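Firnham Community House -- Progress Report, February

Furnishing the upper floor

The grant of 4000 has covered furniture and small repairs at the Mosmont Street building. We have spent 97 percent of it. The upper floor now has its round wooden table, placed on the plank floor next to the railing. The legs were tightened and the top was oiled before it came upstairs.

The table is in use most afternoons. People bring their own water, and small containers are kept up there for loose items.
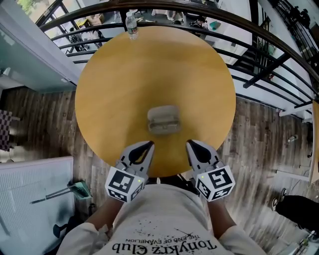

Work still to do

The Bosman order is late. It includes 19 folding chairs, which will go to the lower floor first. We also need a hook for the broom and dustpan -- they have no fixed place at the moment.

Attendance

Sign-ins came to 31 for the month. We will send the remaining receipts to the Vestthorpe office with the next report.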